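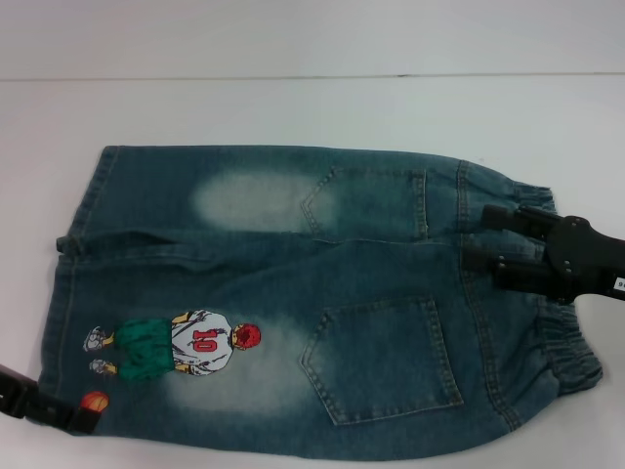 Prescription receipts are the easiest household paper to lose, and a lost one is money you don't get back from your drug plan. Pharmacies print them small, on thin paper, and they get folded up and shoved wherever there's room. Before laundry day, lay each pair of pants flat on a table, the way the blue jeans are, and go over both sides with your hand. Elastic-waist pairs get missed because people treat them like pyjamas and throw them straight in. A receipt that has been through the wash is no use to anyone at the claims office.

Pick one spot for the paper

A drawer, a big envelope, a clip on the side of the fridge. I use an old cookie tin. Everything from the pharmacy goes in it the day it comes home, including the slip stapled to the bag. The slip usually has the drug identification number on it and the till receipt often doesn't. Our plan, which is through Trondia, wants that number. Yours may want something else, so read the claim form before you throw any part of the paperwork away.

Don't store receipts beside the stove or on a sunny windowsill. The printing fades. If one is already going pale, photocopy it on the darkest setting and staple the copy to the original.

Write on the front

Put the person's name on each receipt in pen. In a house with two people on similar pills this saves a lot of squinting. If the cost was split between two plans, write "1st" or "2nd" in the corner so you know which insurer has already seen it. The second plan will normally ask for the statement from the first, so keep the two pinned together.

Send claims on a set day

I do ours on the 9th of the month. It takes less than half an hour if the tin has been kept up. Most plans have a deadline for the year's claims, and it isn't always the end of December. Ours used to be in October, and one year I missed it by a week and was out $33. Look up the date and write it on the kitchen calendar.

If you photograph receipts for an app, flatten them under a cutting board first and use a plain, light background. Clusta, the one we have, rejects anything with a shadow across the total. Keep the paper afterward. Plans can ask to see originals, and a phone can end up in the sink.

When the pharmacy bills the plan directly

You still need the receipt. Check that the amount you paid matches what the plan says you owe. Last winter the Forkley pharmacy had our old group number on file and we paid full price on 2 refills before I saw it. They reversed both and billed them again while I waited, but they needed the original slips to do it.

Give the counter your new card any time the plan changes, even if the card looks the same. Read the number out loud and have them read it back.

If the cost is too high

Ask before you pay. The pharmacist can tell you whether there's a generic, and whether a larger supply would mean fewer dispensing fees. Some manufacturers and some provinces help with the cost of certain drugs, but the forms usually need a doctor's signature, so bring them to your next appointment already filled in as far as you can. Keep a copy of anything you hand over. Mrs. Baek downstairs had to redo her whole application when the clinic mislaid it — no copy, and five more weeks of paying out of pocket.

Tax time

Add up whatever the plans didn't cover. Over a full year it can be more than you'd guess. Ours came to over $1015 last time, with the dental. Whether you can claim it depends on your income, and a tax clinic will work that out for you if the receipts are in order by date.

Margit Illés
Updated Sun 25 June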